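Re: [bench-rules] Draft 2, seating and cables
From: Touran Bahrami
Date: May 2023

Pichit Bunnag wrote:
> Clause 5 says hands stay off the table while the arms are
> powered. At Sirnside we sit at both sides of the bench all day.
> Is an elbow on the edge a breach? And does the clause cover
> loose cables, or is that left to each site?

Pichit, thanks. As drafted, yes, an elbow is a breach. I think the wording is too blunt for two-arm box work, where people sit close by.

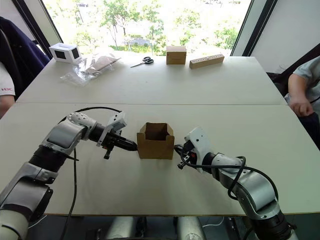
2 min read

I would split clause 5. Resting a hand at the side edge is allowed if the site has marked a line the grippers can't cross. Reaching past that line means arms stopped first, every time. The line should be set from the longest reach of either arm, with the tool fitted.

Cables need their own clause. Any loop on the wrist or forearm must be checked through the full range of movement before the first run of the day. Ustero's draft has good wording on this and I'd like to borrow it.

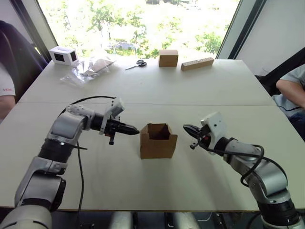
Open box between the grippers, spare items on the far half

Tools are the other gap. Scissors may stay on the bench only if they lie outside the working area — Jurić wanted them off it altogether, and I could live with either.

Last, leaning over. The wrist camera is no substitute for a person watching the stop button, so clause 6 should name who is watching whenever someone's head is over the box.
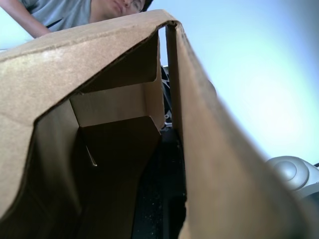

Wrist camera, close to the box

Comments to the list by the first week of June, please. Pemurora have already sent theirs.

Touran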